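I quit folding towels in January, and I'd like to make the case for you quitting too.

I don't mean sheets or shirts. I mean the everyday towels, the ones that get used, washed and used again before they ever see the back of the closet. I grew up in a house where they were folded in thirds, edges in, fluffy side out, and if you did it wrong you did it over. I kept that up for years! Then I moved into an apartment with one row of hooks and a basket, and I started asking what all those thirds were for.

Think about what a towel wants to do. You pick it up by one corner and it twists, it droops, it shows you its other side. Cardboard folds because it has some backbone (so do jeans, sort of). Terry cloth just goes along with you for a minute and then slumps.
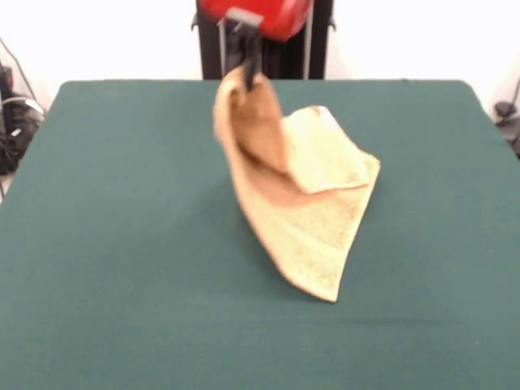
Gisela Herrera wrote to me that I had it backwards, and that a floppy cloth is exactly the kind that needs folding - her shelf holds twice as many towels in thirds as it ever did in a heap, and she can pull one from the middle without the rest coming down on her feet. Okay, Gisela. If you have a deep shelf and a big family, fold away.

But most of us have a basket, or could get one. Mine swallows a whole load in the time it used to take me to square up the first bath towel. Old cream ones with frayed edges go in with the good ones, and guests reach in and grab whatever's on top. I've had exactly one complaint, from my mother, and she refolded the lot while I made coffee.

I still fold the two nice ones from my aunt. They sit on the chair in the hall, in thirds, and I walk past them every morning on my way to the basket.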